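Protasholm Open Day — Demonstration Inspection Checklist
Demo 2: Simulated room, two-arm robot, desk and drawers
Inspected by: Chak-lun Wei
Date: 4 April 2019
Visitors registered: 103
Form 426, comments to be written under each item

Part A. The demonstration area

A1. Visitor line marked on the floor, clear of the operator's table. OK
Comment: The tape was renewed in the morning. One corner near the door is lifting again, please press it down.

A2. Cables covered where people walk. OK after correction
Comment: The projector cable was crossing the path to the second row of chairs. I asked for the rubber cover and it was brought from the storeroom.

A3. Screen can be read from the last row. OK
Comment: I sat in the last row and could see both arms and the desk. The view from the robot is strongly tilted. Two visitors told me they felt a little dizzy after some minutes, so the presenter should tell people at the start that they can look away or sit down.

A4. Simulated room loaded correctly before visitors enter. OK
Comment: I compared with the setup sheet: desk with tan drawer and green drawer, laptop, figurine, ball, white counter at the left, large monitor at the right. 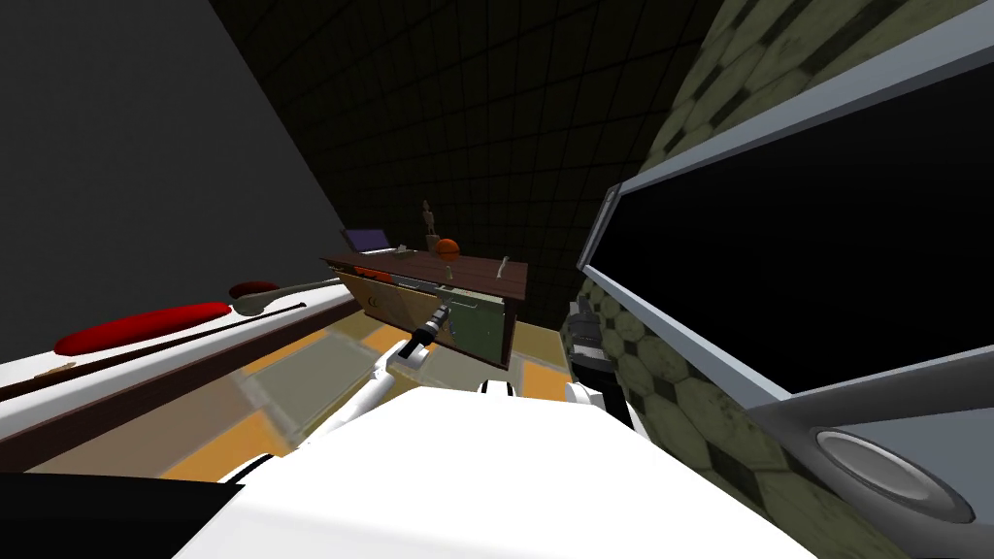 Item A4. Robot view, desk with the laptop, figurine and basketball on top.

A5. Emergency stop on the operator's table can be reached while seated. OK
Comment: It stops the simulation only. The label should say so, because visitors may think it stops every machine in the hall.

Part B. Running the demonstration

B1. Operator says aloud what the robot is going to do. PARTLY
Comment: The operator spoke well but too fast for the families with children. The word "Mạch", which is the name of our control program, was used many times and it was never explained. Please say it one time in plain words.

B2. Gripper contact with the furniture is watched by the operator. OK
Comment: When the green drawer is open and the gripper is touching the front of it, the operator must keep the eyes on the screen and not turn to the audience. I saw this done properly. 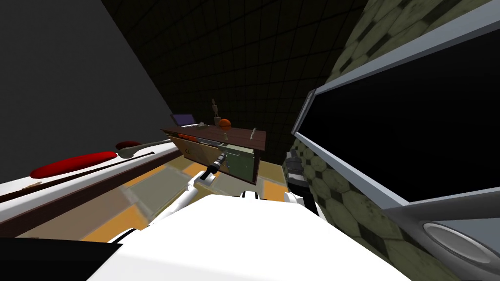

Questions from visitors should wait until the arm is away from the desk. A boy asked a very good question at this moment, and the presenter answered him while the operator continued to work. This is the right way — two persons, two tasks.

B3. The other arm stays clear of the monitor and the wall. CHECK AGAIN
Comment: From the robot's view it is hard for me to judge the distance between the second gripper and the monitor. I request a side view in a small window for the next time. Tokach has promised to look at it before December.

B4. Objects on the desk are not knocked over. OK
Comment: I looked at the figurine in particular, as it is thin and upright. It was standing each time I checked.

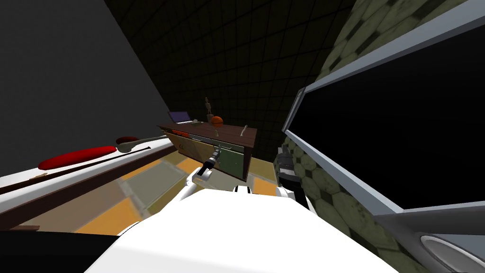
If something falls, the operator should reset the room and tell the visitors plainly that it is a reset. Last year at Iltodton the reset was made silently, and people believed the robot had put the things back by itself.

B5. Session kept to the planned time. NOT OK
Comment: The second session ran over and the next group was waiting in the corridor. Please use a clock that the presenter can see.

Part C. Visitors and closing

C1. No more than 77 persons in the hall at one time. OK
Comment: The person at the door was counting with a hand counter. Good.

C2. Children are not left alone at the operator's table. OK
Comment: The gamepad was put in the drawer between the sessions. I would prefer that the drawer is also locked.

C3. Handout agrees with what is on the screen. NOT OK
Comment: The handout mentions only the desk. In the room there is also the long white tray with the red pad and the spoon-like utensil, and many visitors asked what they are for. Add one line to the handout.

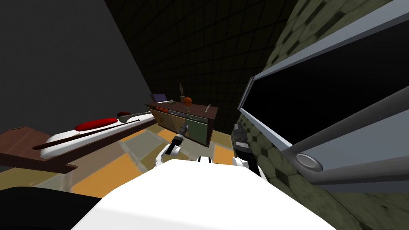
Item C3. Tray in the near part of the room, cabinet and display behind.

C4. Equipment switched off and the hall checked before locking. OK
Comment: Projector fan needs a few minutes to cool, do not pull the plug early. One child's jacket was found under a chair and is now at the front desk.

Result: passed with comments. B3, B5 and C3 to be closed by the demo team before the next open day. Please return this form to me with initials beside each one.

C. Wei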